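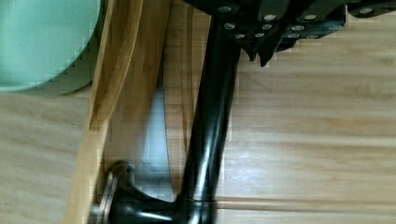 Hi Mahnaz — your six-month update on the Ranurholm kitchen pilot. The arm is up to 207 drawer pulls and the crew in Losville has warmed to it, mostly! Sushil Rastogi used to do all the fetching himself; now he plans the trays and keeps an eye on the arm. He's also the one checking the fingertips, those two short pointed ones, at the start of each shift.

Drawers are still our slowest job — almost 68 seconds apiece.
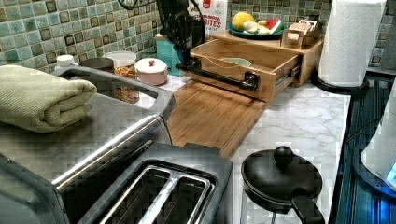 Gripper on the drawer handle, green bowl inside.

Two people have moved from fetching to menu prep, and both asked to stay there. We've spent $3,507 of the Rezaei grant, mainly on training hours.
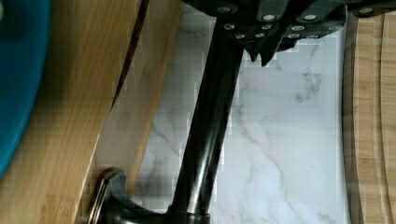 Next up

More practice with the stop button for the evening crew, then a fresh round of drawer runs in September.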